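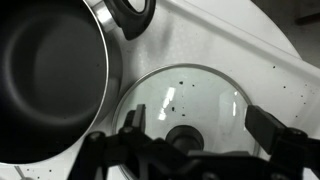

Wrist view with the fingers on either side of the lid knob, pot just to the left.

Okay, lids! I put off teaching this one for ages because glass scared me, and it's really not that bad once you get the approach right.

Start your teleop session with the pot and lid side by side on the white surface. Bring the gripper in over the lid, fingers wide open, and watch the wrist feed only. (I kept peeking over at the real arm and my demos came out wobbly.) Get the knob sitting between the fingers, then stop for a beat before you close. The glass throws bright streaks and you want a few calm frames of that in the data.

Close slowly, lift straight up, swing over the pot, lower, let go. If you bump the rim, keep recording and fix it by hand, those recoveries are gold! Gunārs Stankevičius talked me into that and my Vosura policy got way less panicky afterward.

I record 15 seconds per try and did 120 tries, moving the lid a little each time. Turn the pot handle now and then too. My first batch had it pointing the same way all through, and the arm got completely lost when I rotated it.

Next, trim the dead time off the start of each clip before you upload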